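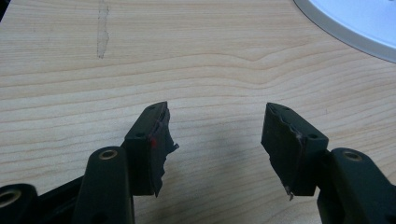 Ticket 2313: Ward results missing from council election page

Last updated: 2022-01-04

Search tickets Go

Reported by the Jeldale news desk. The by-election page shows 35 wards in the list but the map colours only part of them. Ferraro ward has no party against it at all.

Checked the Clidar feed. Votes for Ferraro are there, 464 majority, so the fault is on our side.

Cleared the page cache. No change.

Compared ward codes with the June boundary file. Ferraro still carries its old code in our table – the feed uses the new one.
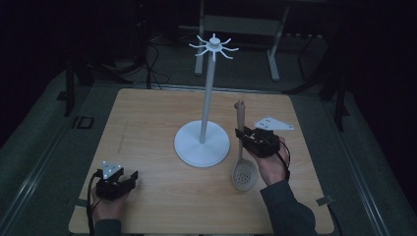 Corrected the code and ran the import again. The ward now shows, but turnout reads 3000 per cent. Losex support say the turnout field was switched to a plain vote count in their last release. Label changed to match.

Desk has confirmed the page is right. Leaving open until the next count.

Contact the web team | Copyright Losex | Back to top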